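Equipment Planner, Automation Purchasing (fixed term, Stullton site)

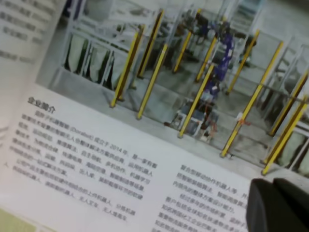
Higinio Tovar asked, when the first draft of this notice went around, whether we want a buyer or an engineer, and said that candidates will ask the same. He would put the budget work first and the robots second, so that people with a purchasing background are not afraid to write to us.

We have followed his advice. The position is for a person who can plan and buy automation equipment for a mid-size packing and sorting operation. You will work at Stullton, with regular visits to our second site at Ayala.

About the company

Zollus packs and ships spare parts for agricultural machines. Until now most of our lines are manual, with conveyors and two older palletizers. The management has approved a first budget for robot cells, and the money must be planned, justified and spent in good order. We have received many brochures and many price lists, in several languages, and they are difficult to compare with each other. One supplier includes the safety equipment in the price of the cell, another one puts it on a separate page, and a third one does not mention it until the second meeting. We need somebody who reads such material with patience and asks the right questions early.

What you will do

Prepare the equipment plan for the next budget year, with one line for every item: robot, gripper, base, guarding, light curtains, cabling, floor work, installation, training, spare parts.

Write requests for quotation and keep the comparison table up to date.

Collect the technical documents from suppliers and arrange translation when it is needed. A part of the material comes only in Chinese or only in German.

Check the space. Our hall at Ayala has columns in places where nobody would like to have them, and a cell which fits on the drawing may not leave enough room for the forklift.

Calculate the cost of ownership over the full period of use, including service contracts and software licenses.

Present your figures to the management every quarter – short, on paper, with the assumptions written down.

Follow the Fuler project to its acceptance. Fuler is our internal name for the first cell, planned for the carton line. The concept is ready, but the supplier is not yet chosen.

What we ask from you

At least 3 years of experience in purchasing, cost planning or project work, in production or logistics.

Good command of spreadsheets. We do not use a special program for budgets and we do not plan to buy one.

You can read a layout drawing and a delivery contract. You do not need to program a robot.

English for daily work, spoken and written. Reading knowledge of Chinese is welcome, but it is not a condition.

A driving license for the trips between the sites. The distance is around 65 miles one way, and a company car is available.

What we offer

A contract for 30 months, with the possibility of a permanent position after the second budget round. Full time is preferred, but we can discuss a reduced schedule if you can be present at supplier meetings.

Travel to suppliers and to one trade fair each year, paid by the company. The next one in our plan takes place in March.

A desk in the planning office, next to maintenance. This is useful – they know which machines stop and why, and they will tell you before you ask.

The salary depends on experience and will be named in the first conversation.

How to apply

Please send a letter of one page and your CV to the personnel office at Stullton, with the words "Equipment Planner" in the subject line. In the letter, describe one purchase which you planned from the beginning, and tell us where the final cost was different from your estimate. We do not need certificates at this stage.

The closing date is May 8, 2026. Interviews are held at Stullton and take half a day, including a walk through the hall and a small exercise with two quotations for the same cell. You may bring your own calculator. Travel costs inside the country are refunded 100 percent against receipts.

Questions about the tasks can be addressed to Higinio Tovar, questions about the contract to the personnel office.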